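Dostura workshop builds hand-held gripper with flexible fingers

10/05/2025

Members of the Dostura shared workshop have finished the third version of a hand-held gripper they started building in February. The tool, named Gavby, has two flexible magenta fingers on pale mounting plates and is carried by hand. The group plans to fit the same fingers to a small arm later this year. 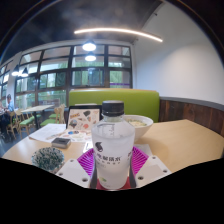
Gavby holding a plastic bottle upright by its lower half.

The fingers are ribbed, so they bend around an object when they close. Members printed them at the workshop and went through 20 sets before settling on the current shape. Earlier ones split near the base. The full build cost $700, most of it for the camera and spare screws and filament. A grant from Flenix, a local parts supplier, paid for half.

Bottles, cups and small boxes are on the list of things the group wants the gripper to handle. Soft packaging will come later.

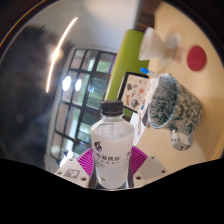 The gripper with a bottle between its fingers. A square marker is fixed to the left plate.

Drawings and a parts list are available at the front desk of the workshop, 2049 Sheehan Road. Anyone building a copy can book time on the printers through the usual sign-up sheet.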